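Good news from the Hagedorn woods

Well, friends, we have some news to share at last, and it's the kind we've been hoping to put in this newsletter since April. The town board in Flaltby has agreed to stop all cutting on the north slope of Hagedorn Ridge while the new forest plan is written. Over 1000 of you signed the letter asking for it (bless you, every one), and Perla Camacho carried the whole stack into the meeting in a shopping bag and set it down in front of the board with quite a thump!

For those who are new to all this, the slope sits right above the creek that feeds the Detthorpe wells, and when the old maples came down on the lower side the banks began to slide. Cletus Lindgren has walked that creek most of his life and he says he never saw it run so brown as it did this spring. The pause covers 200 acres, from the Jernberg road up to the fire tower, and anyone who wants to take out a tree there, even a dead one, will need a written permit first.

There is still plenty to do, of course. The plan has to be drafted, and Phong Ninh is gathering notes from people who know the trails, the springs and the nesting spots, so please do send him yours, however short. Tincuța Căpraru is also looking for a few more pairs of hands to plant willow cuttings along the creek once the ground is soft enough. Bring boots and a thermos, and come even if you've never planted a thing in your life. We'd love to have you.
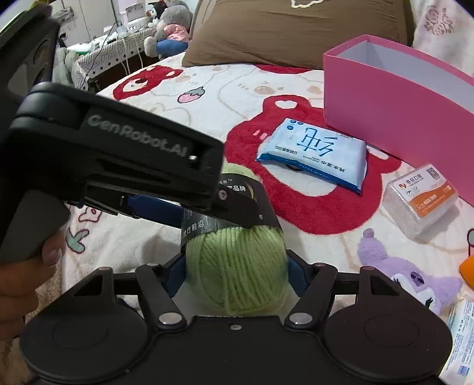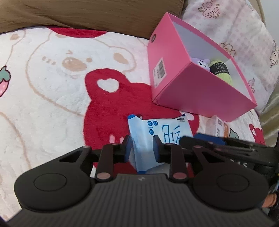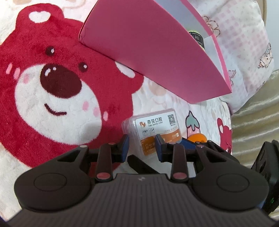
First picture: light green yarn over the bear-face blanket.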